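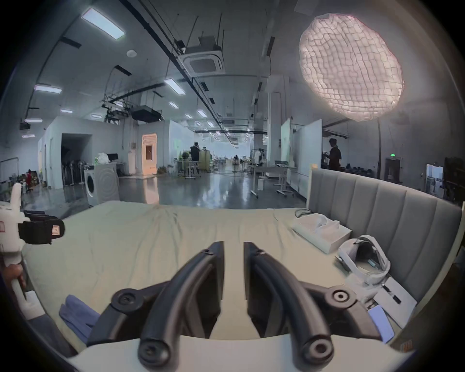

Adoración Nieto commented on the first draft that a pair of hand-held grippers ought to be judged by what a tired person can still do with them late in a session, and that the report should say more about the fingers and less about the software. The comment was accepted. The section on finger design has been expanded accordingly, and the section on recording software has been reduced to a short account of what was changed.

Skamex Hand-Held Gripper Pair: Student Project Report
Plosside, Department of Applied Mechanics
Carried out at the Vernero shared workshop
Submitted 22 Oct 2024

1. Purpose of the Project

The purpose of the Skamex project was to build and adjust a matched pair of hand-held grippers with which a person can handle bed linen and other household cloth while the movement of each gripper is recorded. The recordings are intended for later use in teaching a two-armed machine to perform the same tasks. Building the machine itself was outside the scope of the project, and no arm was purchased or borrowed for it.

Cloth was chosen as the working material at the proposal stage. A rigid object can be picked up from the same place each time and will behave in the same way. A sheet that has been pulled straight once will lie differently the next time, and the person holding the grippers must look at it again before deciding where to take hold. The proposal argued that a gripper suited to cloth would also be usable on most light objects in a bedroom or laundry room. The project tested only the first half of that argument.

2. Requirements

The requirements were agreed between the student group and the workshop before any parts were ordered. They are given here in the wording of the proposal, with minor corrections.

Each gripper shall be held and operated with one hand.

The left and right grippers shall be mirrored, so that the user's hands adopt the same posture on both sides.

The fingers shall close on a single layer of sheet without scratching or cutting the fabric.

The fingertips shall remain in the view of the gripper's own camera at all times, whether open or closed.

A finger shall be replaceable with hand tools at the bench.

It shall be possible to set a gripper down during a session without closing the recording.

The last requirement was added at the request of Noelia Arrieta, following a trial in which a recording had to be discarded when the user put a gripper down to straighten a cable. It proved to be the most difficult of the six to satisfy and is only partly met in the present version.

3. Mechanical Design

3.1 Fingers

The finger went through more revisions than any other part. The first version was straight and stiff. It closed firmly, but on a flat sheet it had a tendency to push the cloth ahead of the tips, leaving a ridge that then had to be smoothed out. Users compensated by tilting the whole gripper, which brought the housing down against the mattress.

The second version used a curved finger in a softer black material. The curve carries the body of the finger outward and then returns the tip to the middle, so that the tips meet first. The tips were left flat and square. A rounded tip was tested and rejected: it slid well over the sheet, but it took hold of a fold only when the fold was already standing up.

The flat tips make contact over a length of 15 mm. A longer contact was found to pick up the layer beneath as well, and this was a particular problem with a folded cloth, where the user usually wants the top layer alone. The softer material gives slightly when the tips press into the bed, and this allows a user to approach from above with less care than the stiff version demanded.

3.2 Linkage and Base Plate

The fingers are carried on a linkage with round pivots at the lower end of each finger. Both fingers move together, so the closing point stays on the center line of the gripper. This makes it easier for the user to predict where the tips will meet, and it keeps the closing point in a constant position in the camera's view.

The main fault in the linkage was side play. When the pivots were left loose enough to move freely, the tips could pass each other under load. When they were tightened, the trigger became heavy. The final adjustment is a compromise, and the group recommends that the pivots be checked before each session. A short procedure for this is given in Section 7.

The base plate was widened once during the build. The narrower plate flexed when the trigger was pulled hard, and the camera, being fixed in relation to the plate, recorded the flexing as a small rotation of the hand.

3.3 Housing and Handle

The housing is white and has rounded edges wherever it may touch the bed. Perforated areas in the top face were retained from the earliest drawings. A row of green indicator lights runs along the housing. During the first trials the user had no way of confirming the state of the gripper other than walking to the computer, and several users reported that they had done so repeatedly. The lights were placed where they can be read without turning the wrist.

4. The Test Area

The workshop at Vernero is a large open hall used by several groups at once. The test area consists of a bed with an upholstered headboard, made up with a plain pale green sheet. A bed was preferred to a table for the main trials. It is soft, it is low, and it obliges the user to lean and reach, and these are conditions that a table does not reproduce.

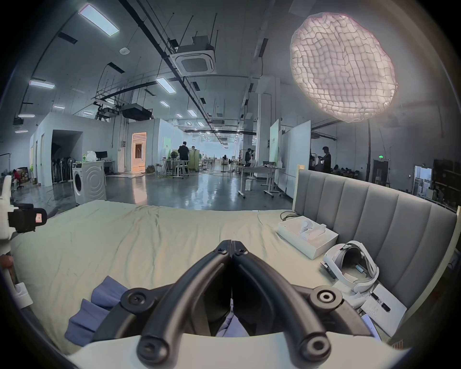 The plain sheet was selected after a trial with patterned linen. Creases in the patterned sheet were hard to make out in the recordings, and the group could not always tell from a recording alone whether a fold had been pulled flat. On the plain sheet the creases are visible under ordinary ceiling light. A large round lantern-style lamp was placed near the head of the bed to soften the shadows cast by the user's own arms.

A folded blue cloth was used for tasks that require a second object. Its color separates clearly from that of the sheet, and users were able to give one another instructions without ambiguity.

The hall is not closed to other users during sessions. People cross the floor, work at the benches, and move wheeled tables. The group considered hanging a curtain and decided against it. Recordings made with ordinary activity in the background were judged to be closer to the conditions in which such a machine would be used, and the curtain would have reduced the space available to others.

5. Method of Trial

Each session was carried out by one user holding both grippers. A second member of the group kept written notes by hand. The following tasks were performed in an order chosen by the user:

Take hold of one edge of the sheet with both grippers and pull it straight.
Smooth a group of creases outward from the center.
Lift the top layer of a folded cloth and turn it back.
Fold a flat cloth in half and place it to one side.

The trials ran to 10 sessions. Users were asked to stop whenever they wished, and the reason for stopping was entered in the notes. The user's own opinion of each task was recorded before the notes were read back, so that one would not influence the other.

6. Results

6.1 Straightening

Pulling an edge straight was the task that users found easiest. With both grippers holding, the sheet came under even tension and the recordings were clean. Difficulty arose at the far side of the bed, where shorter users had to extend their arms fully and could no longer hold the grippers level.

6.2 Smoothing

Smoothing was less satisfactory. With closed tips, the grippers tended to catch in the deeper folds. Users developed their own technique of holding the cloth with one gripper while drawing the other away from it. 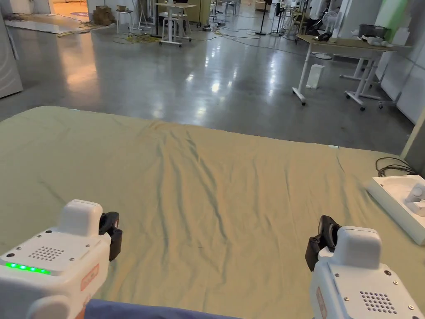 This technique was then written into the task sheet, and all later sessions followed it. It requires the two grippers to work facing each other at a short distance. The group had been concerned that the housings would collide. Contact did occur, chiefly when the user drew both elbows in toward the body, but no part was damaged by it.

6.3 Turning Back a Layer

The flat tips performed as intended on this task when the fold lay across the direction of closing. When the fold lay along it, the user had to turn the wrist to an uncomfortable angle. No change in finger shape was found that would solve this, and the group believes that the answer lies in the handle.

6.4 Folding and Placing

Folding was completed by all users. The quality of the fold varied a great deal from one user to another, and the notes suggest that this reflects how people fold at home as much as it reflects the grippers. One user folded every cloth toward the body and declined to do otherwise.

6.5 Comfort

The most frequent reason given for stopping was fatigue in the forearm. Users with smaller hands reported it sooner. The trigger force was reduced after these reports, at the cost of some holding strength on heavier cloth.

7. Checking the Pivots

Set the gripper on the bench with the fingers upward. Close the fingers slowly and confirm that the tips meet squarely. Press one tip sideways with a thumb. If it passes the other, tighten the pivot on that side by a small amount and repeat. Release the trigger and confirm that the fingers return fully without help. Carry out the same check on the other gripper, and compare the feel of the two triggers before beginning.

8. Changes to the Recording Software

A pause function was added so that a gripper may be set down while the recording is held. At present the pause applies to both grippers together. A separate pause for each side has been requested by users and has not been completed. File names now carry the task and the side, after an early session in which left and right recordings were exchanged.

9. Outstanding Work

The handle angle will be revised in November, using a clay model taken from the hands of several users. Spare fingers are to be cast in the same batch, as the present left and right fingers come from different batches and do not wear equally. Until that is done, worn fingers should be replaced as a pair and the old ones kept in the marked drawer at the bench.

The drawings, task sheets, and handwritten session notes are held at the Vernero workshop and may be consulted on request to Noelia Arrieta.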